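Grudine dining room to lay its own tables from April

Residents and visitors at the Grudine centre will find the tables laid differently from April, when the dining room begins its new season of shared noodle and rice lunches. Cloths, chopsticks and holders will be set out before each sitting, and diners will no longer be asked to collect their cutlery from the counter.

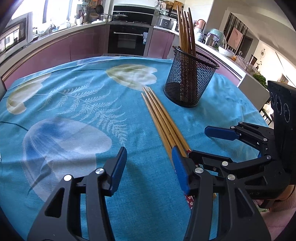

Khairul Latuheru asked whether forks and spoons would still be available, as several regular diners find chopsticks tiring to hold through a whole meal. The centre has confirmed that they will be kept at the serving hatch and brought to the table on request.

Patterned tablecloths in bright colours will replace the plain white covers used until now. The turquoise cloth with large pale flowers is among those chosen for the round tables. Bamboo chopsticks will be laid on the cloth for each diner, and spare pairs will stand in black wire-mesh holders towards the middle of the table. Narrow strips of printed fabric, including a red one with small white flowers, may be used beneath the chopsticks at the discretion of those laying the room.

The dining room has 27 tables, of which five are reserved for groups who book in advance. Lunches during the last season were attended by 481 people. The centre expects the morning sitting to remain the busier of the two, and diners who prefer a quieter meal are advised to come after one o'clock.

The cloths were supplied by Maddocks and the chopsticks by Stevden, under an arrangement that also covers replacements during the season. Laundering will be carried out by Juvgate. Used cloths will be collected at the end of the afternoon and returned the following morning. Chopsticks will be washed separately from the other cutlery and left upright to dry overnight before they go back into the holders.

Groups wishing to bring their own cloths or table decorations may continue to do so, provided that these are removed when the sitting ends. Candles are not permitted in the dining room.

Bookings for the reserved tables may be made at the front desk until five o'clock. A printed menu for the first month is available from the same desk, and large-print copies can be supplied on request.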